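Packing Mixed Dinner Plates in an Open Bin: Effect of Stacking Order
Household Systems Lab, Tosen Technical College
Project report, spring term

Authors: Sidra Paracha, Wajid Mirani, Ottó Somogyi
Lab instructor: Noman Soomro

1. Background

Shared kitchens collect plates that were never sold as a set. Rim height and diameter differ from plate to plate, and a pile of them in a storage bin can tilt or slide when the bin is lifted. The kitchen in the Tusia residence keeps its spare plates this way, and residents had reported chipped rims to the housing office. The project tested one narrow question: does the order in which unmatched plates go into the bin change how far the pile shifts during a carry?

Cleaning, drying and long-term storage were left out.

2. Materials

Plates: one orange, one black, one lime green, and one cream with a small leafy or floral motif near the rim. All are round. The black plate has a shiny raised rim and a broad flat center. The combined mass of the plates was 1,002 g on the kitchen scale.

Bin: a translucent blue plastic bin, rectangular with rounded corners and a wide rim. Outside length 44 cm.

Surface: a flat white table top with walls on three sides.

Other: steel ruler, masking tape, kitchen scale, paper record sheets.

3. Procedure

3.1 Start position. Plates were set face up on the white surface. The bin was placed at the back right and turned slightly.

3.2 Orders tested. Order A was orange, cream, green, black, from the bottom up. Order B was the reverse. Order C put the green plate at the bottom and the cream plate on top, with black over orange in between.

3.3 Loading. Each plate was lifted by its rim and lowered onto the left half of the bin. The right half was kept clear so that any sideways movement could be measured against the bin wall. A plate that landed with its rim resting on the rim of the plate under it was left that way and noted on the sheet as "riding."

3.4 Carry. The bin was lifted by hand, carried the length of the lab bench and set down. One person did all the carries.

3.5 Measurement. Shift was read with the ruler as the distance between the edge of the bottom plate and the edge of the top plate, along the long side of the bin. The reading before the carry was subtracted from the reading after it.

Each order was run 15 times. The plates were wiped between orders, not between runs.

4. Results

Order A gave the smallest shift. The median was 4 mm and no run went above 9 mm. Order B had a median of 11 mm, and in three runs the top plate touched the far wall of the bin. Order C fell between them with a median of 6 mm.

Riding plates explain most of the spread. Nearly all of them occurred when the black plate was placed over the orange one. In Order B the two are separated, but the pile leaned from the start: with black at the bottom, the green plate sat on its rim and did not nest. We had expected the heaviest plate to matter more than it did.

Stack height was 70 mm for Order A. Orders B and C were both taller, by an amount that varied with how the plates nested, so a single value is not reported for them.

Reading the black plate was slow. Reflections on its rim look much like the edge itself, and two early readings had to be repeated after Wajid and Sidra got different values from the same pile. A strip of tape on the ruler at the zero mark helped. The green plate gave no such trouble against the white table.

5. Figures
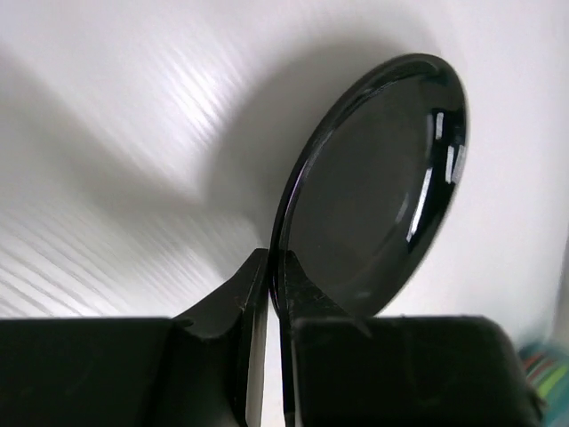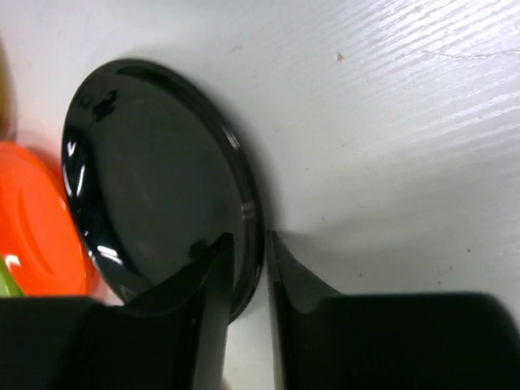
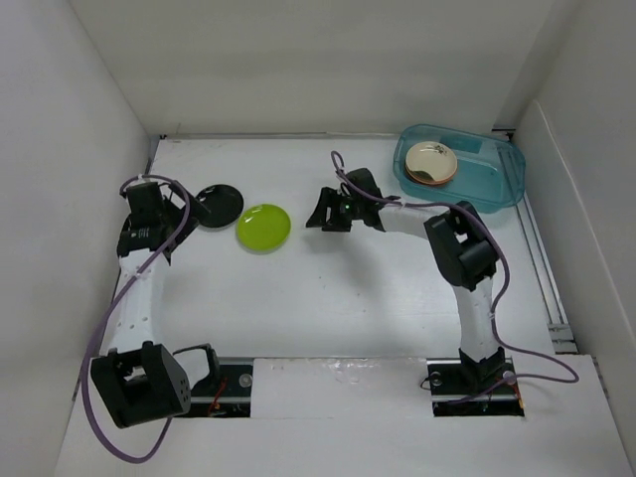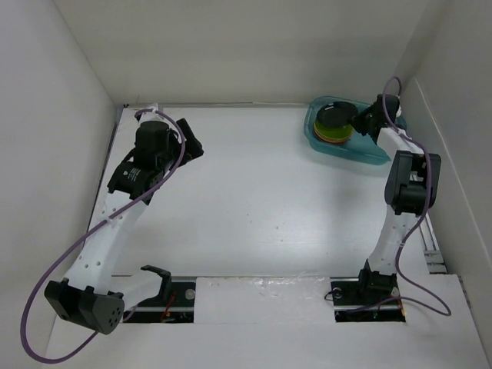
Figures 1 to 4, in order: the black plate tilted up from the surface; the black plate lying against the orange plate; black and green plates on the table, with the cream plate on top of an orange-brown one in the bin; the white work surface, mostly empty.

6. Sources of error

The carry was not timed. Ottó carried faster toward the end of Order C, by his own account, and the last few values for that order are the highest in the set.

Shift was measured along one direction only. A plate that moved across the short side of the bin would be recorded as stable.

The ruler has 1 mm divisions and was read by eye from above. Parallax is likely on the taller piles.

7. Recommendations

For the Tusia kitchen, a card taped inside the cupboard door with the loading order would be enough. The bin should be loaded from one side, and any plate that rides on the rim below it should be lifted and set again before the bin is moved.

A second round should include bowls and a bin with a liner. Mudassar Baloch has offered the liner material left over from his drawer project. It has not been cut to size yet.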